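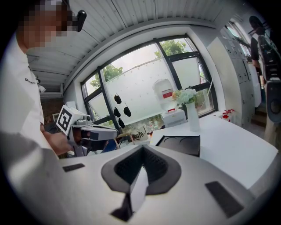
Recording demos with the Smadi hand grippers: FAQ

Search the help pages Go

Do I need a robot to record?
No. You do the task yourself with a gripper in your hand, and the Dremard software turns the recording into arm motion later.

What is the square marker on top for?
It lets the software track the gripper. Keep it clean, and don't cover it with your fingers.

How long should one demo be?
Some 12 seconds for a simple pick and place. Stop and start over if you drop something.

How many do I need?
Drumlow was trained on 330 demos of one tray task. We'd plan on 700 if the objects change.

Can I record near a window?
Yes, but lock the exposure first.

Can I mix these with remote control runs?
Yes, in separate folders.

Last updated: April 8, 2024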